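Quick one, I have a cup of tea going cold and a washing machine that beeps at me every four minutes.

So the soft toys. I finally did the soft toys! If you've been reading a while you know the spare room has been a holding pen for plush since October, mostly other people's plush, because I said ONE time in the newsletter that I'd take in old bears for the toy swap and apparently 2,187 of you read that thing. Not all of you sent bears. Felt like it.

First job was fluff check. You get your face right down in the fur and look for matting, crusty bits, mystery jam. Up that close it all goes to cloud anyway.
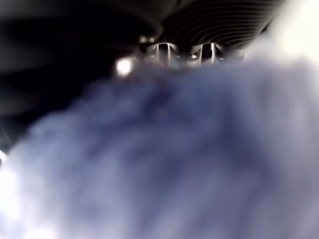 *Last updated: October, late evening (fixed the bit about vinegar)*

Blue-gray or lavender or whatever you want to call it, I've given up naming colors on this stuff. Depends on the bulb. Evie Wainwright says periwinkle. Evie also says my kitchen is green and it is not.

Ok the method, such as it is:

- Shake outside. Hard. Neighbors will look.
- Check seams with your thumbs, especially armpits and where the ears go on
- Pillowcase, knot it, cold wash, gentle
- NO fabric softener, it makes the pile go flat and sort of greasy
- Splash of white vinegar in the drawer if it smells of attic. A splash. I wrote "cup" before and got emails, sorry
- Towel squeeze, then air dry, then brush when it's properly dry and not one minute sooner

The brushing is the part I like. I use a cheap pet brush from Rondholm, the kind with the little bobbles on the ends – go in circles, then up, then leave it alone. Over-brush and you get bald knees. Ask me how I know. Poor rabbit.

Anything with a music box or a battery pack does not go in the wash, obvioulsy. Surface clean, damp cloth, patience. I have a pile of those and no patience so they're waiting.

Then the sorting, for which you want a big table. Really big. I tried it on the bed for years and everything slides into the middle and you lose track of who's been checked. A plain white top is best because you can see the lint and any dark threads hanging off, and you can lay a bear out flat with its arms and legs everywhere and press along the tummy for lumps.
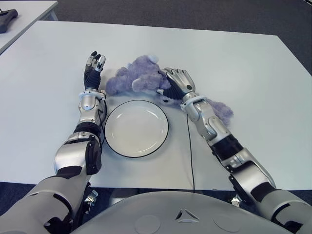 Photo: Tomás Neves

The purple one is my favorite, I'll just say it. Very floppy. Very fuzzy. Going to be somebody's bed bear for the next ten years if I can make myself put it in the swap box. Jolán Pálfi has already asked for it twice and I have pretended not to see the messages.

Piles ended up as: ready, needs a stitch, needs a think. 8 in needs a stitch. I'm not telling you about needs a think.

Still to do – ribbons, labels, find the good scissors. If anyone has a spare Trundico crate with a lid that still shuts, shout, mine has a crack all down teh side.

Right, beeping again. Go wash a bear.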